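What the second year of a two-arm cell costs

When I planned the two-arm cell I wrote a budget for buying it. I did not write one for keeping it. The first-year sheet had the arms, the grippers, the cameras, the controller and a line called "misc" that I filled in last, with whatever was left. Telma Farías, who signs off on my purchases at Silovine, asked in June what the second year would look like, and I had to go and find out.

The short answer is that the arms are the cheap part of year two. They need nothing but a calibration check. Everything that wears is past the wrist, and so is everything that gets ordered late.

Fingers come first. I had budgeted one spare pair for the whole cell. The pairs do not wear evenly, and a pair with one bad finger is a bad pair for our purposes, because the grasp width is calibrated with both on. I now plan 4 pairs a year. Revlow sells them only in sets of 2 pairs, so that is two orders, and the lead time has been long enough that both go in at the start of the year.

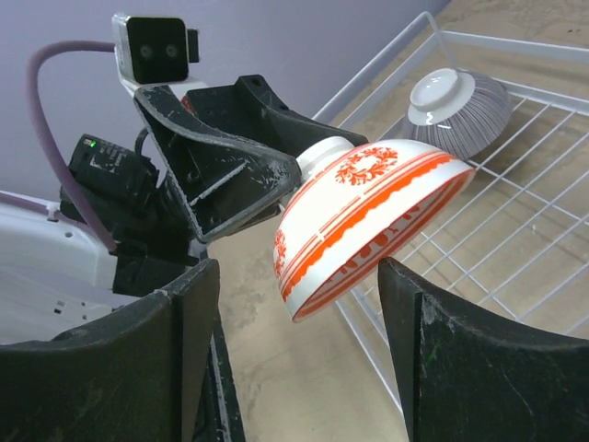
Shipping is charged per order, not per part, so I hold small items until there is a finger order to put them on. That includes cable clips, finger screws and the mounting brackets for the cameras. None of these has ever stopped work alone. Paying freight on a bag of screws is what I am trying to avoid.

Cameras are harder to plan. Each arm carries its own, and a dead camera takes down the whole cell, since the two arms share a task. I priced three options:

One full spare module on the shelf, bought from Iltham.
A service contract from Iltham with next-day exchange.
No spare, and accept the downtime.

The contract is priced per camera per month and makes sense at a site with a dozen of them. With our count it costs more by month nine than the spare does outright. I went with the spare. If you run more than one cell, do the sum again, as the contract price per camera drops quickly.

The spare module is 181 dollars before tax. That is less than one lost working day for the two people who use the cell, so I did not spend long on the third option.

Then there are the work items. Our task is dish handling, bowls in and out of a rack, and I had treated tableware as something to be bought at the nearest shop with petty cash. Graciela Olivares in purchasing objected to that on bookkeeping grounds and was right on technical grounds too. Bowls bought one at a time differ in rim thickness and foot diameter, and if you want to repeat a run after a breakage you need the same bowl. 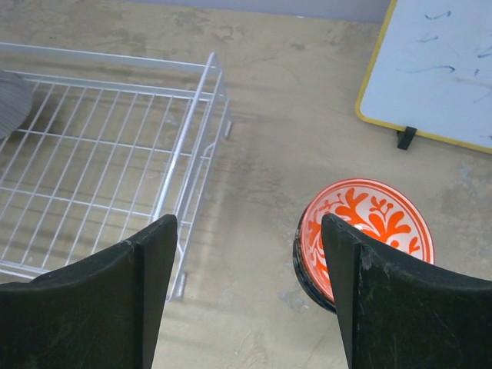 Rack on the left, red-and-white bowl on the right, open space between.

So tableware now has its own line. I buy each design in multiples, record the supplier's part number, and keep the duplicates boxed. The rack is treated the same way. A bent rod changes where a bowl sits, and straightening it by hand gives you a third geometry that matches neither the old one nor a new one.

The total for year two, with fingers, the spare camera, small parts, tableware, one rack and freight, comes to just under 2000 dollars. I set the request at 2000 and left out the misc line. 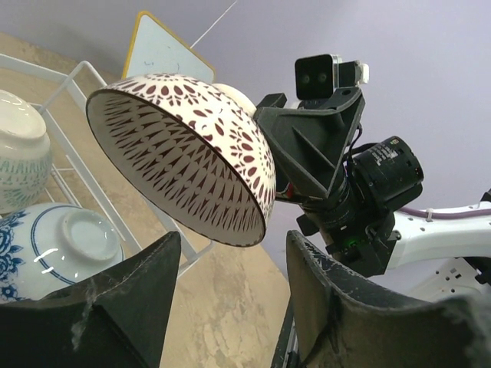
Variety is the one place where I would spend more if I had it. A set of identical bowls is cheap and easy to replace, and it tells you very little about how a grasp carries over to the next bowl. Decoration matters as well as shape, since the cameras have to find a rim under whatever pattern is printed on it. A maroon pattern that runs over both the inside and the outside of a bowl is a different problem from a plain cream one, and blue floral on white is different again. I want all of those on the list, in duplicate, and duplicates are what double the cost. My compromise is to duplicate only the designs used in repeat runs and to let the others go when they break.

One thing is still open. Revlow has quoted a harder finger pad at a higher unit price. If it lasts twice as long, it pays for itself, but a harder pad on glazed ceramic may slip, and I have no numbers yet. I have asked for one pair to try. The order sheet has a blank row for it.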